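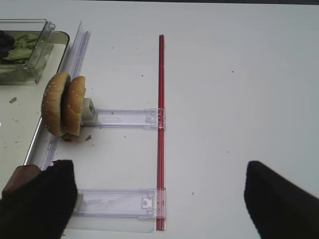 Bun halves on edge, lettuce tub top left.

From: Ewan Ellery
To: skonder-lunches
Date: 2026-02-05
Subject: Re: [skonder-lunches] Bun order, and the cabbage question

Şükran Özkan wrote:

> Hello all,
>
> Two things before I send the order in. First, buns. We had 71 in
> November and ran short with people still in the queue, so
> I'd like to put us down for more. Do we stay with the sesame ones from
> Mastau or go back to the plain? The plain are cheaper but they're
> smaller, and Digby says they split at the hinge when you load them.
>
> Second, the cabbage. I still think the purple cabbage and the lettuce
> should be in separate tubs. When they share, the cabbage gets into the
> lettuce and then someone who wanted only lettuce has to pick it out.
> If we separate them we need more tubs, and Cayetano tells me there are
> six with the lids and the rest are loose in the cupboard.
>
> Also, can somebody write down how the table is meant to be laid? I had
> three different answers last time and I was moving things about until
> the doors opened.
>
> Şükran

Şükran, all,

Buns first. I'd stay with the sesame. They do drop seeds everywhere, but they hold together and the size is right for the patties we get from Maihi. The plain ones were fine for the soup lunch, when people only wanted something to dip. I would not use them for anything with a filling. Ask Mastau if they'll slice them for us. They did in November without charging, and the time I sliced them by hand I had a fair number of lopsided ones with a thick top and hardly any base.

On how many, put us down for 90 and freeze what's left. They freeze well enough if they go in the same afternoon. The ones I left in the bag overnight and froze the next day were not good.

Stand the halves on edge if you're short of room. They take up less of the table that way and it's easy to see which are tops. Digby prefers them laid flat, and flat is fine too if there is space, but don't stack them. The seeds come off on the one underneath and the bottom halves get squashed.

On the cabbage, I'm going to disagree. I like them in the one tub, side by side, provided whoever fills it does it properly. Cabbage goes in first, on the left, pushed up against its wall and pressed down a bit with the back of a spoon. Then the lettuce on the right. If you put the lettuce in first it spreads across the bottom and the cabbage ends up sitting on top of it, and after that there's no line between them at all. A little overlap low down by the wall doesn't matter much. People take from the top.

Two tubs would mean two lots of tongs and two things to refill, and the table is already tight once the sauces are out. If enough of you want them separate I'll go along with it, but I would rather try one more lunch with the shared tub and see if we get complaints. As far as I know we've had one, and that was Tegan.
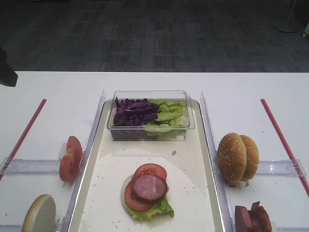 Cabbage left, lettuce right, and one sandwich under way on the tray.

As to laying the table, this is how I do it. Change it if you've a better way, but let's all do the same thing.

The big cream tray with the dark rim goes down first, long way towards you. Wipe it before anything goes on it. The veg tub stands at the far end of the tray, with its wide side facing you, so both kinds are in reach. It sits on the tray and not on the bare table. Bits fall when you lift them out, and a tray can be carried to the bin and tipped.

Leave the middle and the near half of the tray clear. That is the working space. You put the bottom half of the bun there, build on it, and pass it along. The mistake I see most is people putting the spare buns on the tray because it looks like a good place for them. Then there's nowhere to build, and you end up holding the bun in one hand and trying to spoon with the other. Buns go on the table beside the tray.

Sauces go on the side away from the buns. Napkins at the end, where people leave.

Order of filling: bottom half, sauce if they want it, patty, then cabbage, lettuce, top half. Some of you do lettuce under the patty. I've no strong feelings, but the lettuce goes limp faster under there, and if it's a slow queue you notice.

Crumbs. Sweep the tray every so often with the side of your hand (gloved, please) or the little brush from the drawer. The glossy surface shows everything, which annoys me when I'm tidying but does at least mean you can see when it needs doing. The white table is the same. A dry cloth only moves the crumbs about, so use a damp one and then dry it off. And check the carpet on the far side of the table at the end. It's dark and the pattern hides things, and last time I walked a piece of cabbage all the way to the car park.

Tubs. Cayetano is right that six have lids. I looked through the cupboard and found 10 without, of which some are cracked at the rim. I've put the cracked ones in a bag by the back door, and unless anyone wants them for seedlings they're going out. Please don't put the clear tubs through the hot wash. They come out cloudy, and half the point of them is that you can see from the side when the lettuce is getting low.

Money: I make it 305 in the kitty before this order, which covers the buns and the veg. It doesn't cover the new Virell tongs that Tegan asked for, so those will have to wait for the next lunch unless she's happy with the old ones.

Could people let Şükran know about the buns in the next day or two? I can collect from Mastau if Digby's van is still off the road.

Ewan

PS The long bread knife is missing from the block again. It has a bit of blue tape on the handle. If it went home with you, just drop it back in the drawer.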